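Does anyone actually have ideas in the shower?

Malline
I've read that great ideas come in the shower. After 31 days of long ones, I have a water bill and half a limerick. What am I doing wrong?

Gkikas
Probably trying. Mine show up when I'm bored and have no pen. 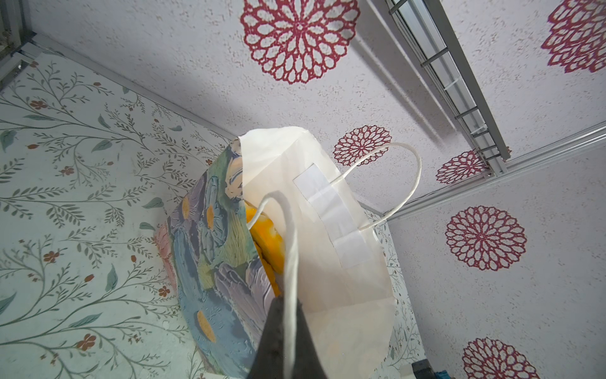

Write the bad ones down too. I filled 2 notebooks last year and got one decent song out of them.

Diser
baths are better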